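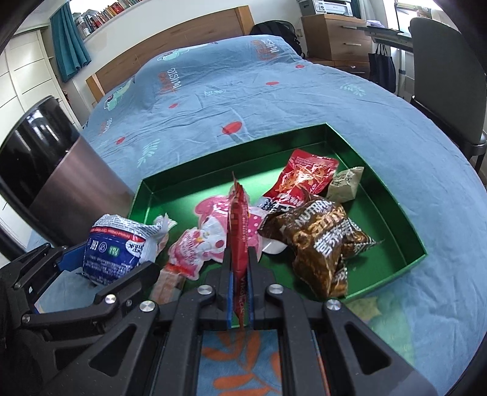
Changes to blood test appointments at Lapointe Health Centre

Walk-in blood tests at Lapointe Health Centre will end in February. From that month, patients will need to book a time before attending, either by telephone or at the reception desk. The change follows a review in which 133 patients gave their views on waiting times.

Appointments will be offered from 8 a.m. each weekday, with a late session on Wednesday for those who cannot attend during working hours. Patients who have been asked to fast should say so when booking – early times will be held for them where possible.

The Kukel branch will continue to take samples from children under four. Home visits for housebound patients in Flarneck are not affected.

Test forms already issued remain valid and should be brought to the appointment. Results will be sent to the patient's own surgery in the usual way.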